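# How to Budget for a Two-Arm Assembly Cell Without Fooling Yourself

Last updated 7/5/18

Most budgets I get asked to look at for a two-arm cell have one big number at the top and a handful of guesses under it. The big number is the robot. It's also the only number that came from a written quote, so everybody trusts it and argues about nothing else. This page is how I do it now, after getting it wrong at Uravdale.

You'll need a spreadsheet, one real product you want put together, and a week when you can stand next to the job with a stopwatch.

## Step 1: Write down the task before you call a vendor

Pick one product and one station. "Light assembly" isn't a task. "Fit four legs to a base and hand it to the next person" is a task. Write out each move a worker makes, including the dull ones like turning the base over or pulling the next leg out of the pile.

Do this first. Once a salesperson has been in the room, your task has a way of turning into whatever their arm is good at.

## Step 2: Decide if you really need two arms

Two arms cost more than double one arm once you add the controller, the extra gripper and the programming time. Vendors like to say the second arm "pays for itself in flexibility." Ask them to show you that on paper.

The fair case for a second arm is work where one part has to be held while another goes in. Long, round parts going into a joint are the usual one. A fixed clamp can do the holding too, and a clamp is cheap. Price both. 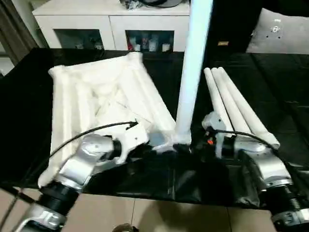

Đức Lý wrote in to say the clamp comparison is too kind to clamps. A clamp only holds the one shape it was cut for, and a shop that changes models every season will pay for new ones each time, plus the downtime to swap them.

Fair enough, and if you change models that often, put the swap cost in the clamp column. But be honest about how often you change. At Uravdale we told ourselves it was constant. I went back through the orders and we had run 4 models in the whole year.

## Step 3: Build the sheet in this order

Start from the bottom, with the costs people leave out:

1. Grippers, fingers and spares. Get a price for replacement fingers on their own.
2. Table, mounts and floor work.
3. Cable runs and covers. Cables on a moving arm wear out, so this line comes back every year.
4. Guarding and the risk assessment. Yes, even if the brochure says "collaborative."
5. Programming and setup, in hours, at the rate you really pay.
6. Staff time to load parts and clear jams.
7. The arms.

Putting the arms last feels silly. Do it anyway. When I filled in the sheet the other way around, I had already decided to buy by the second row.

## Step 4: Ask for a trial on your own parts

A demo on the vendor's parts tells you the vendor can do a demo. Send your own, and send ordinary ones from the bin, with the usual scuffs and bad fits.
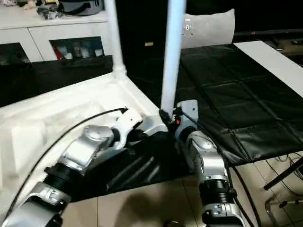 Before the trial starts, agree in writing on what gets counted. I ask for the number of full cycles attempted, the number finished with no human touching anything, and the time for each one. In our trial with Trasbridge they attempted 331 cycles and sent back a video of the good ones. It took two phone calls to get the rest of the log. That log changed our budget more than any price discount did.

Also ask who is standing there during the trial. If it takes one of their engineers to keep it going, that engineer belongs in your staffing line.

## Step 5: Work out payback with the bad numbers

Take the finished-without-help rate from the trial and use that, not the rate on the data sheet. Then add a slow start. I use 10 weeks of poor output before I let the savings column begin, and I've been told that's gloomy. Máté Hegyi uses less and has a better-run shop than I do, so adjust to taste.

Our own sheet needed 1,221 finished units a month to break even. We weren't selling that many. Nothing on the robot side could fix that, and I'd have known it in an afternoon if I had done the sum first.

## Step 6: Price the exit

Ask what happens if you want out. Some leases let you return the arms but leave you holding the grippers, the mounts and the code, none of which anyone else wants. Deák offered us a lease with a return option in December, and the return fee was on a separate page from the terms - ask for every page.

If a vendor won't put an exit cost in writing, I fill in the full remaining lease and see if the project still stands up. Ours didn't. We bought the clamps.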